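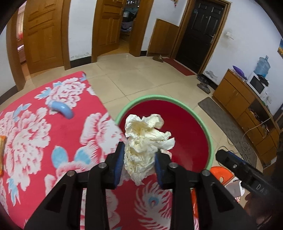
Hand-held grippers, pad comparison, May

Started just after 8 and got going faster than I expected (Berhanu Habte had already charged everything, bless him). The plan was to compare the blue rubber pads with the bare Brudo jaws on soft rubbish, so: crumpled white tissue, held over the round basin with the green rim, open the jaws, let go, next one.

The rubber is so much nicer to work with! With bare jaws I have to squeeze until the tissue is squashed flat, and then it hangs on one side when I open up. With the pads a light pinch does it and the wad keeps its shape. Two misses in the first batch, both my fault, I opened while my wrist was still turning.

Things to sort out:

Second gripper. I keep letting it drift in from the right when I'm only using the left. Zsófia Halász thinks we should keep it in view for every run so the arm policy sees both. I'm not sure, will ask her again.

Pivots. Bit of play in my left one by the end, nothing awful. Quarter turn on the bolts, then check against the Drandetti spare.

Log. 217 drops with pads, total for the tissue task now 3479. Clip names still have the old Revia prefix, must fix before upload.

Next go is the same basin with a damp cloth, pads first. Berhanu reckons the rubber will stick. We've got a coffee on it.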